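Nellora Desk Power: Frequently Asked Questions

General

What does the Nellora membership cover?
Membership covers the use of one assigned desk in the shared workroom, storage in a lockable drawer, and access to the network. Power at the desk is included up to the limit set in the house rules. Equipment that heats, cools, or pumps is billed separately.

How much power can I draw at my desk?
Each desk is limited to 200 watts of continuous load. A laptop, a monitor, and a phone charger fit well within this limit. Add up the input ratings printed on the adapters, not the output ratings. If the total comes out over the limit, ask for a bench in the back row, where the circuits are sized for tools.

Can I bring my own lamp?
Yes. Lamps must use LED bulbs and must have a base that stands flat without a clamp. Clamp lamps mark the tabletops and are not accepted. The cord has to reach the desk outlet without crossing a walkway. 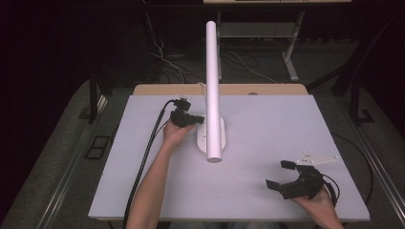
Power strips and extension cords

Are power strips allowed?
One strip per desk is allowed. It must be plugged directly into the desk outlet or a wall outlet. Strips may not be plugged into other strips, and extension cords may not be used as permanent wiring. A strip with a cracked case, a loose outlet, or a warm plug will be removed from service.

Where should the strip be placed?
Place it on the tabletop or in the tray under the desk. Do not cover it with paper, fabric, or bags. Strips on the floor collect dust and get kicked, and spilled drinks end up there.

What is the difference between a power strip and a surge protector?
A plain power strip only adds outlets. A surge protector contains parts that limit short voltage spikes. Those parts wear out with use, and the indicator light, if fitted, shows whether they still work. A surge protector with a dead indicator should be treated as a plain strip.
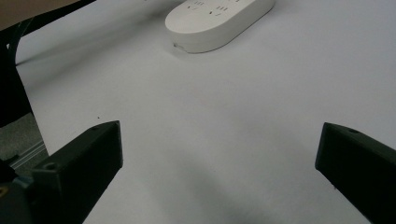 Akihiko Kikuchi
Facilities Engineer, Nellora

How often are strips inspected?
House strips are inspected every 3 months. Personal strips are checked when they are first brought in and again each December. The check covers the cord, the plug, the case, and the grip of each outlet. A dated sticker goes on the cord next to the plug.

Can I leave chargers plugged in overnight?
Phone and laptop chargers may stay plugged in. Battery packs for power tools, bikes, and scooters may not. Those are charged only at the charging shelf, during staffed hours.

Faults and outages

My desk has no power. What should I do first?
Unplug everything, then check the reset button on the strip. If the strip stays dead, try the desk outlet with a single lamp. If the lamp does not light, the breaker has probably tripped. Do not open the panel. Report the desk number to Fidel Ibarra at the front office.

How long does a reset take?
During staffed hours, a tripped breaker is reset within 40 minutes. If the same circuit trips 2 times in one day, it stays off until the load has been measured.

Am I charged for a tripped breaker?
No. A charge applies only if a banned device caused the trip. Space heaters, kettles, and hot plates are banned at all desks.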